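Paying your brother the right salary

Bernadette Ruiz-Ortega has worked for 11 years with families who own a business together, and most of her visits begin with the same subject. A cousin or a son is paid too much, or too little, and the others know it but do not speak of it. I met her in Gwynne, in the small office of Berkolex, the advisory firm where she is a partner. She had asked also one of her clients to join us. Rawiri Dunstan runs Saromden, a company that makes and repairs awnings, together with his two sisters and his brother-in-law.

I asked her first why salaries are so difficult in a family firm. "In an ordinary company the salary answers one thing, what this work is worth," she said. "In a family it has to answer also who is the oldest, who has three children, who stayed home with the parents. One number cannot carry all this."

In many firms the founder decided the first salaries at the kitchen table, and they stayed there. At Saromden everybody in the family received the same amount for a long time. The father had wanted it so. "It was his idea of peace," Mr. Dunstan told me. "My sister Ana did the books and worked maybe half of the hours I did. I was angry about it for years and I never said it to her. Later I heard she was angry too, as she thought I could take the company truck home and she could not take anything."

Mrs. Ruiz-Ortega begins with job descriptions. Each family member writes on one page what he or she does in a normal week, and then the pages are exchanged. She gives them up to 40 minutes for the writing, and she does not allow discussion during this time. Then she compares each job with what the firm would have to pay a stranger for it. She uses job advertisements from the region and, where possible, a salary survey.

For Mr. Dunstan's brother-in-law, who manages the workshop, the comparison showed that he was paid 3,480 dollars a month too little for the job he had. "He was very quiet," said Mr. Dunstan. "I think for him it was already enough that it was written on a paper."

The money had to come from somewhere, and the firm could not raise his pay in one step. They agreed on three steps, the last one in November. The equal amounts that the father had wanted did not disappear completely. A part of them is now paid as a distribution to the owners, according to their shares, and it comes only after a good year.
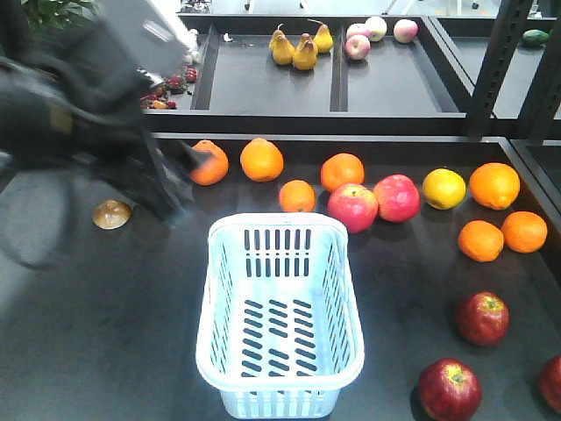
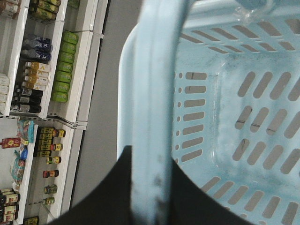

What should a family do when one member earns more than the market would pay?

"Leave the salary where it is and stop the raises until the market has caught up," she answered. "A cut is felt as a punishment, and you will have it at every holiday dinner. But write down that you have decided this, and put the date on it."

She is more strict about what she calls the invisible salary: the phone, the car, the apartment above the shop, the insurance for a son who left the business long ago. Another client of hers, a printing company with the name Rirnon, found that it was paying 1,606 dollars each month for such things to people who had no job there. Some of these payments can also become a tax problem, and she sends her clients to an accountant before they change anything.

I wanted to know if the non-family employees should learn about the new salaries. Here the two of them did not agree. Mr. Dunstan told his workshop people how the pay is decided — the method, without the amounts — and he says the mood became better. Mrs. Ruiz-Ortega prefers to wait one year, until the family itself is used to it. "If the family still argues, the employees will be asked to choose a side," she said. He shook his head at this, but he was smiling.

There is also the matter of the young ones. Mr. Dunstan's niece wants to work at Saromden after college, and the family has written a rule for this before she applies. She will need two years of work in another place, there must be an open position, and somebody who is not her parent will be her boss and will propose her pay. Ana wrote the first version of it.

"My daughter read it too," said Mr. Dunstan. "She is 16 and she wants to be a nurse, but she had some corrections."

The family now looks at all salaries once a year, in the morning and away from the office, and Mrs. Ruiz-Ortega came only to the first two of these meetings. For the next one they have asked Ana to lead it.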